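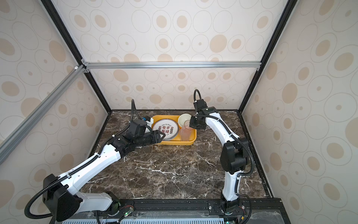
Poser un papier peint intissé à grand raccord : calcul, traçage, pose des lés

Par Shaohua Xiao
Mis à jour le samedi 6 août 2022

Cette fiche traite de la pose d'un intissé à motif répété, en largeur standard de 53 cm, sur plaque de plâtre ou enduit lisse. Les papiers traditionnels à encoller et les vinyles lourds demandent un temps de détrempe et sont traités séparément.

Lire l'étiquette

L'étiquette du rouleau donne le numéro de bain, la hauteur du raccord et son type. Un raccord droit signifie que le motif se prolonge à la même hauteur d'un lé à l'autre. Un raccord sauté impose un décalage vertical, en général d'une demi-hauteur de motif. Le symbole est une flèche double, avec deux valeurs séparées par une barre : 64/32 se lit « motif de 64 cm, décalage de 32 cm ». Tous les rouleaux doivent porter le même numéro de bain.

Calculer le nombre de rouleaux

Exemple pour une chambre de 12,40 m de périmètre, hauteur sous plafond de 270 cm, papier Clirnwood en raccord droit de 64 cm.

Hauteur utile : 270 + 10 cm de marge, soit 280 cm.
Hauteur de coupe : multiple de 64 immédiatement supérieur à 280, soit 320 cm.
Lés par rouleau de 10,05 m : 3.
Nombre de lés : 12,40 / 0,53 = 23,4, arrondi à 24.
Rouleaux : 24 / 3, soit 8, plus un de réserve.

Ne pas déduire les portes et les fenêtres. Les impostes et les allèges consomment presque autant de papier qu'un lé entier lorsque le motif est grand.

En raccord sauté, numéroter les lés et couper les pairs et les impairs dans des rouleaux différents. La perte diminue nettement.

Préparer le support

Le mur doit être sec, plan, dépoussiéré et d'une teinte uniforme. Un intissé à fond clair laisse transparaître les reprises d'enduit : appliquer une sous-couche blanche opacifiante. Sur plaque de plâtre neuve, l'impression est obligatoire, faute de quoi la dépose arrachera le carton.

Reboucher, poncer au grain 120, puis passer une lampe rasante. Un défaut de planéité sous un motif géométrique se voit davantage que sous un uni — les courbes paraissent déformées à l'endroit du creux.

Couper le courant avant de déposer les plaques d'interrupteurs.

Tracer la verticale

Choisir le mur de départ. Pour un petit motif, on commence près de la fenêtre. Pour un grand motif, on centre sur le mur le plus visible, soit un lé dans l'axe, soit un joint dans l'axe, selon la largeur des chutes aux angles. Retenir la solution qui laisse plus de 15 cm de chaque côté.

Tracer la verticale au laser ou au fil à plomb, au crayon dur. Le feutre et le stylo à bille migrent à travers le papier. Ne jamais se régler sur un angle ou un chambranle.

Fixer ensuite la hauteur du motif. Si le plafond n'est pas de niveau, éviter qu'une ligne de motifs affleure la corniche : la couper franchement en son milieu.

Encoller et poser

La colle s'applique au mur. J'utilise la colle Ivero pour intissés, au rouleau à poils moyens, sur une largeur supérieure de 10 cm à celle du lé. Reprendre les bords et le haut à la brosse.

Présenter le lé avec 5 cm de débord en haut, l'aligner sur le trait, puis maroufler du centre vers les bords à la spatule plastique. Le joint se fait bord à bord, sans recouvrement. Contrôler le raccord à hauteur d'œil en premier : un écart d'un millimètre au plafond passe inaperçu.

Araser à la lame neuve contre un couteau à enduire large. Changer la lame à chaque lé.

Angles

Dans un angle rentrant, mesurer la distance restante en haut, au milieu et en bas. Couper le lé à la plus grande valeur plus 1 cm, poser, puis retracer une verticale sur le mur suivant. La chute se pose en recouvrant le retour. Le motif perd quelques millimètres dans l'angle, ce qui est normal.

En angle sortant, faire tourner le lé de 3 cm au minimum si l'arête est droite. Dans le cas contraire, poser une baguette.

Séchage

Compter 24 heures, fenêtres fermées et chauffage modéré. En novembre, avec une pièce froide, prévoir le double. Les petites bulles disparaissent en séchant ; celles qui restent s'incisent au cutter et se recollent à la seringue. Conserver une étiquette avec le numéro de bain.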